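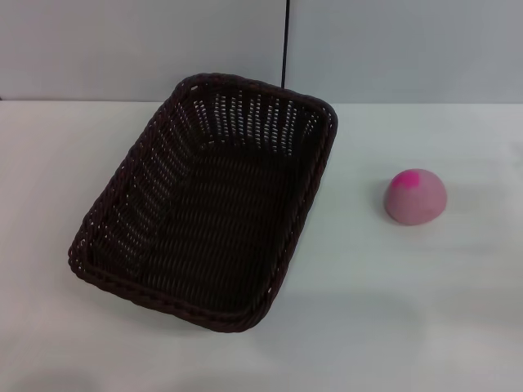

About Pemlow

Pemlow is a bookkeeping school in Mumberg, over the old Varma shoe store. Jomar Talavera opened it after eleven years of fixing other people's ledgers and deciding it would be less work to teach them. He has since revised that opinion.

We run evening courses for people with small businesses and large envelopes of receipts. The basic course takes nine weeks. So far 1,644 people have finished it, and a few of them enjoyed it. Classes are kept small, mainly on account of the stairs.

We don't teach investing, crypto, or how to write off a boat. Please stop asking about the boat.

The basic course costs $154, workbook included. Enrollment closes in December, when Jomar does his own taxes and is not good company.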